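Nail Polish Storage for People Who Said They'd Stop at 20

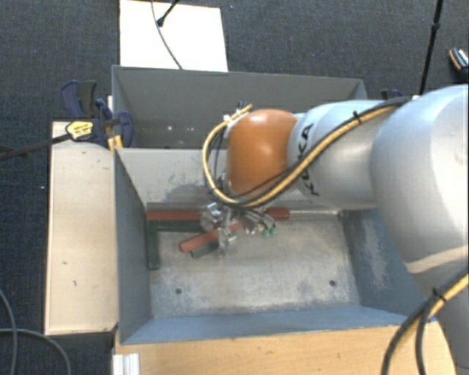 My own limit went out the window sometime in February, so take the following as advice from the far side of the problem.

Store bottles upright. On their sides they look lovely in a drawer, and then the polish creeps into the threads and you need a wrench to do your pinkies.

Wipe the neck before you close it. A cotton swab with a little remover does the job. Skip this for six months and you'll be wearing a rubber glove and swearing at a cap.

Thick polish wants thinner, two or three drops, then roll the bottle between your palms. Remover in the bottle is how I murdered a perfectly nice Flenside teal.

Keep the whole lot away from the bathroom. Yes, the shelf over the tub is cute. It also gets steamed twice a day, and the labels slide off. A bedroom closet is fine. So is the Husero shoe cabinet in my hallway, which has never held a shoe.

Dab each shade on the top of its cap so you can find it from above — otherwise you will buy the same dusty pink again. I own three.

Glitters settle. Turn them over for a minute before you use them, then stand them back up.

Old brushes are worth saving. Soak them in acetone, let them dry, and use them for cleaning up cuticles or, in my case, the grout.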